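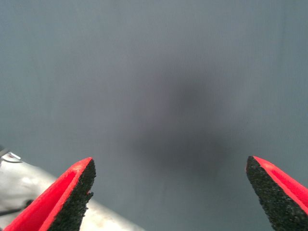 Odile Farrant
Writer, Slow Weekends

2019-02-17

I got back from the Plomen winter fair last night and want to write it up before I forget the practical parts. A few readers asked for bus times and prices after my post on the summer market, so those are in here too.

Plomen is a small river town 13 miles from Prelgate. The fair takes up one weekend every February. It started as a cattle sale and the cattle are long gone, but the name of the main event, the Drive, comes from it. People walk from the top of the town down to the river carrying painted cow heads on poles. A brass band goes first and another one goes last, and in the middle you can hear both playing different tunes.

Getting there

I stayed in Prelgate, where rooms were half the price, and took the Homico bus. It leaves from the stop behind the train station, not the one in front, which is for the city lines. A day return is 12 dollars and you pay the driver. Bring small bills. On the fair weekend they run extra buses in the afternoon, but the last one back is at the usual time and it fills up. I was in line early and still stood the whole way.

If you drive, the field by the sports ground is open for parking. It was very muddy. I saw two cars being pushed out when I walked past.

The Drive

There were 16 groups this year, each with its own head. Most come from a street or a school. The school ones are papier-mâché and fairly light. The older heads are carved wood and take four people, who swap with another four at the church. The swap is worth watching, and the church steps are the best place to stand if you can get there an hour ahead. I tried the bridge last time and saw mostly hats.

It set off late and moved slowly. From the first band passing me to the last took most of the afternoon. Wear more socks than you think you need. The street is in shade from lunchtime on and there is a wind off the water.

At the river the heads are dipped in the water, one after another, and a bell is rung for each. The wooden ones are only touched to the surface. After that there are no speeches. Everyone goes to eat.

Food

The town makes barley soup in big pots in the square and gives out 1,000 bowls free of charge. You need a token, and the tokens go in the morning from a table at the town hall. I didn't know this on my first visit and went without. The soup is plain, with carrots and smoked pork, and there is a pot without pork at the far end. You keep the bowl. It is a plain brown one with the year on the bottom, and mine is now holding keys.

For a sit-down meal I went to Bạch, a Vietnamese place on the street above the square. It has six tables and they don't take reservations during the fair. I had the noodle soup with beef and a pot of tea and stayed until my feet were warm. The spring rolls had sold out by the time I sat down.

The stalls along the river are mostly what you find at any fair. I bought a jar of honey and a pair of felt insoles. The fried dough was good on the first evening and greasy on the second, from the same stall.

The second day

Much quieter. There is a children's version of the Drive in the morning with cardboard heads, and the heads are then put on show in the old grain hall until the end of the month. Entry is free. You can get close and see how many times the wooden ones have been repainted. One has a date cut behind the ear, but I couldn't make out the last two numbers.

I would go again, but I'd book a room in Plomen itself and skip the bus on the evening of the Drive. The guesthouse by the bridge starts taking names in the fall. They don't have a website, so you have to call.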